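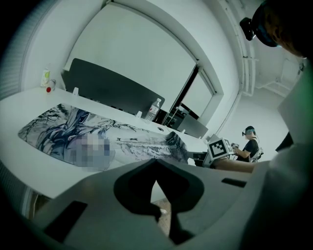 Darnell Kowalczyk wrote in to say that wiping a printed desk mat with a damp cloth is all anyone needs to do, and that the rest is a way of selling sprays. I agree with him on the sprays. I don't agree on the rest, and I've ruined one mat his way already.

How to clean and flatten a desk mat on a white table

Most advice on this comes from people who sell mats. The Brosura leaflet tells you to use Brosura foam. The Asix one says to replace the mat every year, which I would say too if I made them. What follows costs next to nothing.

You will need: a washing-up bowl, a soft cloth, a drop of washing-up liquid, two bath towels and a free table.

1. Clear the table first. Bottles go at the back or, better, off it altogether. A drinks bottle standing by the far edge looks harmless until you drag a big mat past it.

2. Shake the mat outdoors. Skip the vacuum cleaner, whatever the label says. Mine lifted a stitched edge and it never went back.

3. Test a corner. Press a damp white cloth on the print for 30 seconds. If colour comes off, stop there and settle for a dry brush. Dark inks are the ones I trust least.

4. Mix one drop of washing-up liquid into a bowl of lukewarm water. Work from one end to the other in straight strokes. Circles leave rings, at least on the cloth-topped sort.

5. Go over it 3 times with plain water and a wrung-out cloth. This is where Darnell's method falls down - soap left in the weave goes grey within the month.

6. Roll the mat in a towel with the print facing out, lean on it, unroll, and leave it flat on the second towel overnight. No radiators and no hairdryer.

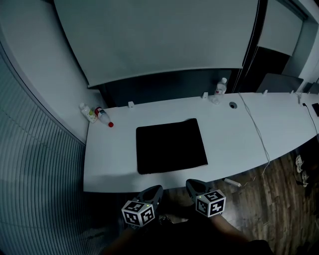 Page 10

Small mats and loose cables

A small square mat is easier. It fits in the bowl, dries sooner and lies flat without coaxing. I remain unconvinced by the "self-flattening" claim on the Mbeki range. Mine flattened when I put books on it.

Wipe the table before anything goes back down. White tops show every smear, and grit underneath will scratch them. Lift cables while you do it, and if there's a grommet in the top, feed them through that. A cable trailing over the front edge will catch a knee sooner or later.

Dritside sell a weighted cable holder. A bulldog clip does the same job, though it does look like a bulldog clip.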